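From: Bheki Khumalo
To: Bredisside robot folding list
Date: 10/11/2025
Subject: Re: [folding] gripper not letting go – anyone else?

Hello all, and thanks Mbali for kicking this one off. I'll quote the useful bit so nobody has to dig for it:

> On our arm the fingers close on the cloth, lift, and then now
> and again they just stay shut when the release comes. The log
> says "open" and the gripper plainly isn't. The arm carries on
> to the next move with the cloth still in its teeth. We lost a
> pillowcase and very nearly a camera cable. Is it the motor,
> the pads or my code?
> Mbali Engelbrecht

Right, so yes, we've got it too! Gert and I spent two evenings on ours and I think I know what's going on, or most of it. It's the pinch that matters. When the pads get a proper fold between them, like so, you're squeezing a wad of cloth and the grip force climbs well past what we set:
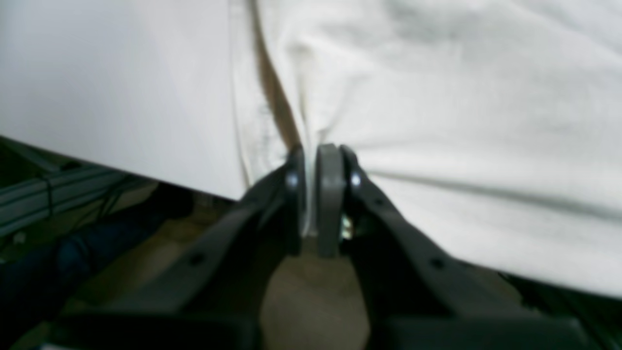 2 min read

What the log calls "open" is only the command going out. Our code (Gerrit's originally, from May, and no blame to him) never asked the gripper where its fingers had got to. So if the motor trips on over-current while it's holding, the open command gets swallowed, the driver sulks, and the arm sails off regardless. We put a position check in and ran 219 picks. It tripped on a few of the thick folds and never once on a single layer.

The nasty part is the next move. Ours swung out to the side at full speed with the cloth attached and yanked it tight over the rail where the cables run. Gert had his hand near there, tidying a cable tie, and got a fright. He's fine, but please don't do what we did – keep the speed down to 60 while you're testing, and keep your hand on the stop button and not on the table.
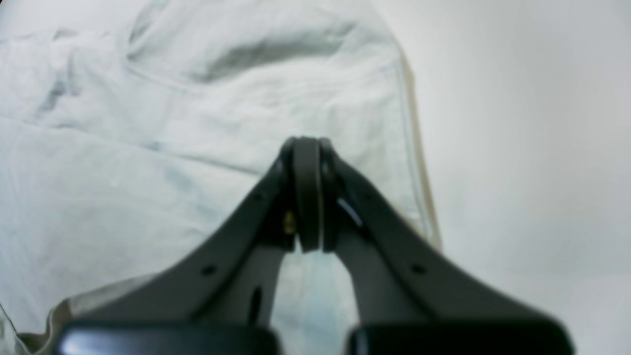 The other thing I'd look at is the closed position. Ours had crept, so with nothing between the pads the motor was still pushing, and it was already warm before it ever met any cloth. We re-zeroed it, backed the force limit off to 44 and put a half-second pause before the lift. Much happier. I haven't done a long run yet (Eyvindur wants 1,000 before he'll believe me, fair enough) so don't take it as gospel.

Mbali, could you check whether yours is the Unine driver or the older Drudska one? The Drudska doesn't report a trip at all as far as I can make out, so you'd have to read the finger position yourself. I can send you our bit of code, it's ugly but short.

Oh, and has anybody got a spare set of finger pads? Ours are getting shiny.

Cheers,
Bheki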